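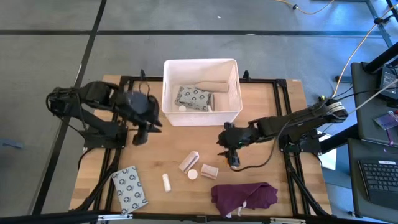 How Do You Test a Robot's Hand?

Reading time: 4 minutes

Search articles Type a word and press enter

Your hand is very good at picking things up. It can hold an egg, a pencil, or a wet bar of soap, and you hardly have to think about it. A robot has a harder time. The part it uses for a hand is called a gripper, and people who build robots spend a lot of time finding out which gripper does which job best.

Seraina Reisinger and Mathias Plattner test grippers at a workshop in Litdale. Their robot has two arms, one on each side of a wooden table. At the end of each arm is a black gripper with fingers that open and close.

What is on the table?

The testers use ordinary things. There are small boxes, a slim white tube, and cloths. There is also a white bin with openings in its sides for handles. The robot's job is to pick up each thing and put it in the bin.

The things are chosen because they are different from each other. A box has flat sides and keeps its shape. A tube can roll. A cloth has no shape of its own at all. If a gripper were only tested on boxes, the testers would learn a lot about boxes and nothing about cloth.

Why is cloth so hard?

Put a sock on a table and pick it up with two fingers. Now try it wearing thick mittens. With the mittens on, you can't feel whether you have one layer of sock or two, or only air.

A robot has the same trouble. It also has to work out where the cloth is. A folded cloth has straight edges that a camera can find. A crumpled cloth looks different every time it is dropped, so the robot can't just remember what it looked like before.

Two kinds of fingers

Last March the team compared two sets of fingers. They called the first set Sultana and the second set Lisitz. Sultana fingers are narrow at the tips. Lisitz fingers are wide and have a soft pad.

They did 300 tries with each set. A try counted only if the object ended up in the bin and stayed there. Dropping it on the way was a miss. Lifting it and putting it down on the table again was a miss too.

With cloth, the narrow tips did better. They could pinch a fold and pull it up. Out of the 300 tries, 147 were with cloth, and the rest were with hard objects. The wide pads were better at holding smooth, round things, which tend to slide out of narrow fingers.

So which set won? Neither one. The team wrote down what each was good at and kept both.

Bottles are tricky too

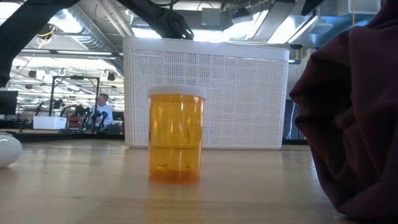

An orange bottle with a ridged white cap, in front of a white basket.

A bottle like this one has two places to grab. The ridges on the cap give fingers something to press against. The body is smooth, and you can see through it. That is a problem for some cameras. A camera may look straight through clear plastic and see what is behind it, so the robot guesses the wrong distance and closes its fingers too early.

Vinzenz Hämmerli writes the program that moves the arms. For clear bottles, he tells the robot to look for the cap first. The cap is white and you can't see through it, so it is easier to find. Once the robot knows where the cap is, it can work out where the rest of the bottle must be.

What makes a test fair?

You may have done a fair test at school. The rule is to change one thing and keep everything else the same. When the team changes the fingers, they keep the same arms, the same table, and the same objects. They also put the objects down in the same starting places for both sets of fingers. If they changed the fingers and the lights together, they wouldn't know which change made the difference.

Try it yourself

You need a pair of kitchen tongs, a pair of clothespins, a bowl, a sock, a crayon, and an empty plastic bottle with its cap on.

1. Put the sock, crayon, and bottle on a table next to the bowl.
2. Use the tongs to move each one into the bowl. Do this ten times for each object.
3. Write down how many times it worked.
4. Do it all again with a clothespin in each hand.
5. Close one eye and try the crayon again. Did it get harder?

Words to know

Gripper: the part of a robot that holds things.
Controller: the computer that tells the arm how to move.
Fair test: a test where only one thing is changed.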